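Home | Guides | Visits | About

How to Watch a Robot Sorting Demo Without Getting Sold

Last updated: July
513 shares | 2 comments

I went to the Kendora open day with a notebook and a bad attitude. I have been to enough of these to know that a robot arm moving a toy from one spot to another looks great for a minute and tells you very little. If you are going to one, whether you are thinking of buying or you just like machines, the steps below should help you come home with more than a tote bag.

What you need

A notebook. A phone with a stopwatch. Comfortable shoes. Leave the brochure in your bag until you get home, or you will start seeing what it tells you to see.

Step 1. Get there before the talk

The talk at Kendora was at 2 in the afternoon and the chairs filled up early. I skipped the chairs and stood by the railing, which was a better spot anyway. People setting up a demo are usually more open than people giving one. I asked the Surnex rep how often the arm drops things and got "not often." I asked again and got "it depends on the object." The second answer is the one I wrote down.

Step 2. Look at the pile before you look at the arm

A sorting demo is only as hard as the stuff in the bin. Ask yourself what you would hate to pick up with two stiff fingers. Cloth is bad, because it folds and drags other things along with it. Clear plastic is hard on a lot of cameras. Spiky rubber balls look tough but they give you plenty to hold on to, so I don't award many points for those. Plush is forgiving too. A pile that is all plush and spiky balls is a soft test, whatever the sign says.

Kendora's pile was a fair mix, I'll give them that. Toys for the most part, with cloth on top and a clear bottle in among them.

Step 3. Look at where things are supposed to go

A wide bowl forgives a sloppy drop. A hole in a box does not, or at least it forgives less. Check how big the hole is compared to the object. Then check whether the box is fixed down, and ask if you can nudge it a little between tries. I asked. They said maybe later, and later never came.

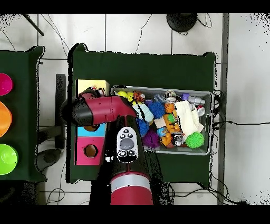
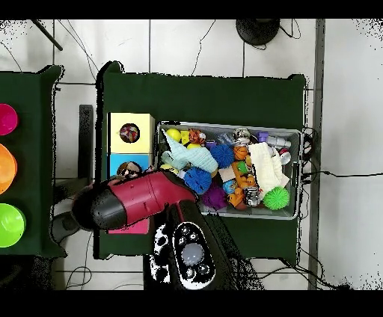
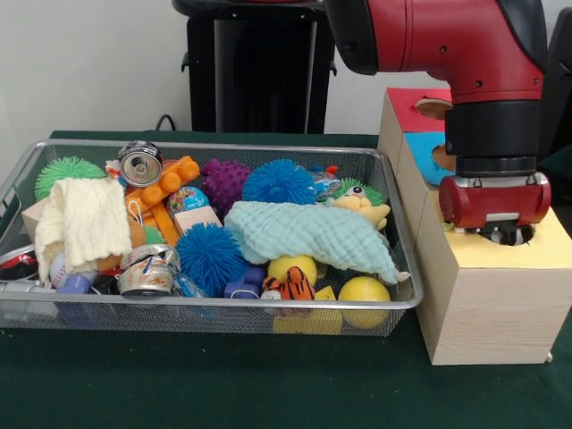
Step 4. Time the boring parts

Start your stopwatch when the arm starts to move toward an object and stop it when the object is let go. Do that for as many tries as you can stand. Write down the slow ones. Your eye will want to forget the pauses where the arm hangs there and seems to think, and those pauses are most of what you would be paying for.

Write down every time a person steps in, too. Moving a toy back to the middle counts. So does "let me just restart that."

Step 5. Ask who is driving

This is the question that clears the room. Is the arm picking its own moves, is it playing back a recorded path, or is there somebody with a controller? All three are fine things to show people. They are very different things to buy. I got a straight answer only after I asked to see the same pick done with the toys mixed up by me.

Step 6. Pull apart the big number

The Surnex sign said 500 picks. I asked, 500 out of how many? Over how long? With this pile, or with one kind of ball? The rep didn't know and offered to email me. I have not had the email. The Erngate booth had no number on its sign, and I trusted it a bit more for that, which may say more about me than about Erngate.

Step 7. Go back at the end

Crowds thin out in the last half hour and the polished run gets dropped. Staff get tired and try odd things. If you only have time for one part of the day, make it this one.

So should you go?

Yes, if it's free and parking is easy. I wouldn't sign anything there. The Šindelář demo is next on my list and I'll add notes to this page if they let me mix up the bin.

Share | Print | 2 comments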